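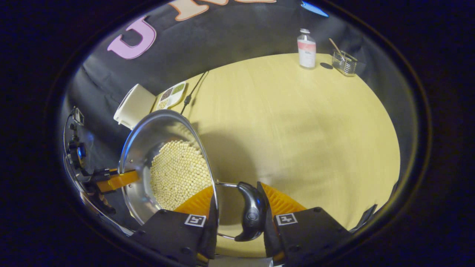 Kitchen and pantry safety check, Vorstead guest house, Drindon. Done in June, before the summer guests. I use the same form as last year, with my comments after every point. Handles are the first thing I test now, after a loose one in the spring. A pan like the one with the black curved handle, joined to the rim only by a thin metal rod, must be held full and not empty when you test it, because small dry things like beans or balls of dough are heavier together than you think.

1. Pots and pans, handles and rims
OK, with one remark. Two lids have a loose knob. I tightened them, please look again next month.

2. Gas hose and valve
OK. The hose has no cracks and the clamp is tight. Soap water test made at the valve, no bubbles.

3. Fire blanket and extinguisher
Not OK. The extinguisher (number 3363 on the tag) is in the green zone, but it hangs behind the door and you can not see it when the door is open. Move it to the wall near the window. The blanket is good.

4. Hot water at the sink
60 degrees at the tap after one minute. It is correct for the boiler, but too hot for the hands of children. The warning sign is missing - I will print a new one.

5. Refrigerator
Not OK. The thermometer showed 8 degrees in the morning and 6 in the evening. It should be under 5. The door seal is hard at the lower corner. Staltix is the maker and the seal can be ordered at Ajayi in town.

6. Floor and mats
OK. The mat by the stove has a new rubber back. The old mat is still in the corridor, please throw it away.

7. Electric outlets
OK, except the one beside the kettle. The cover moves when you pull the plug. Do not use it until it is repaired.

8. Cleaning products
OK. All bottles are on the high shelf and have their labels. One spray bottle had no cap, I closed it with tape for now.

Result: passed with remarks. Points 3, 5 and 7 must be finished before the first guests come. Next check in September.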